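We use cookies to improve your experience on this site. By continuing to browse you accept our cookie policy. [Accept] [Manage settings]

Villmont Produce Room: Progress Report to the Zarei Fund
Reporting period ending October
Prepared by Koen Stevens

Summary
The grant covers the fit-out and first operating season of the produce room at Villmont. The room is open and receiving stock. Sorting and bagging procedures are in use on both shifts. One item, the second cooler, is behind schedule.

Deliveries and throughput
The room handled 2,729 lb of fresh produce in the period. Leafy greens made up the largest share by volume, followed by squash and apples. Gellow remains the main supplier. A second supplier, Otodo, began deliveries in the last month of the period and sends mixed loads that need more sorting time per crate.

A total of 133 lb was discarded, mostly greens that had been stacked under heavier items during transport. Gellow has agreed to load greens on top. Discards will be reported separately by supplier in the next period.

Handling of mixed items
Items now stay together from the sorting station until they are checked off. Greens with ruffled leaves bruise easily, and staff have been told to keep them at one end of the load, clear of large smooth items that can roll. Small items such as the yellow one tucked in among the leaves are easy to miss at checking. The written procedure now asks staff to part the leaves before an order is closed.

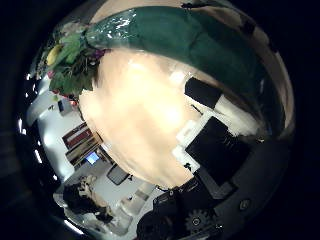 Room and storage
The walls are painted white and the lighting has been replaced. Shelving is installed and in use. Shelf labels were printed in too small a type and will be redone at no cost to the grant.

The second cooler was delivered with a damaged door seal. A replacement seal is on order. Until it is fitted, overflow greens are held in the first cooler, which limits intake to 16 crates per delivery.

Staffing
Two part-time positions are filled. Training on the revised checking step is complete for the morning shift and scheduled for the afternoon shift.

Budget
Spending is within the approved lines. No transfer between lines is requested.

Next period
- Fit door seal and bring second cooler into service
- Reprint shelf labels
- Complete afternoon shift training
- Report discards by supplier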